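### 4.2 Working the demonstration table

Most of what we know about the people at Rendau we learned standing next to them, and it seems right to begin this section with the table itself, where so much of their day is now spent. Before the Stovel line was planned, the packing staff handled containers with bare hands and a good deal of chatter. Under the new arrangement, 20 of them rotate through demonstration shifts, using hand-held grippers to show the future machine how a container ought to be held, turned and passed along. We followed them for 21 shifts, and we are grateful for the patience (and the coffee) we were given.

The tools take some getting used to. A container that a hand would simply scoop up has to be taken by its wall, between two narrow fingers, and several people told us that in the first week they felt like beginners at a job they had done for years.
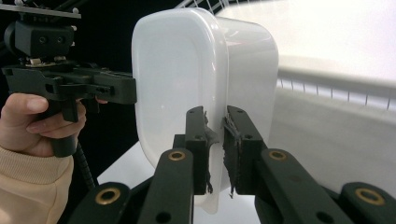

**Figure 3.** A container held upright at its lower edge, with a second gripper against its base.

What surprised us, and pleased us too, was how quickly people began to talk about grip as a skill with its own good and bad habits. Muthu Kaimal, who had packed at Rendau longer than anyone else in our group, started keeping a notebook of holds - where to pinch, how far to turn the wrist - and by March the shift leads were borrowing it to train newcomers. Knowledge that used to pass from neighbor to neighbor was suddenly on paper, and it had a name attached to it.

Not everyone was happy about that. A few of the older packers asked, quite fairly, whether they were writing themselves out of a job, and the company's answer (that hours would be kept through the first year) left them only partly reassured. We return to this in Section 5.

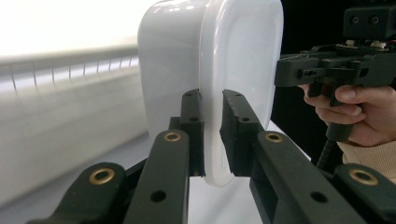 Rendau packing hall, 25 February 2024

Our field notes from this date deal mostly with tiredness. Squeezing a trigger is a small effort, but it is the same small effort all day long, and the three people we spoke to at the break all rubbed the same part of the thumb while they talked! They asked for shorter turns at the table and for a say in which containers came next. The first request was granted within the month, and the second was still being discussed when our visits ended.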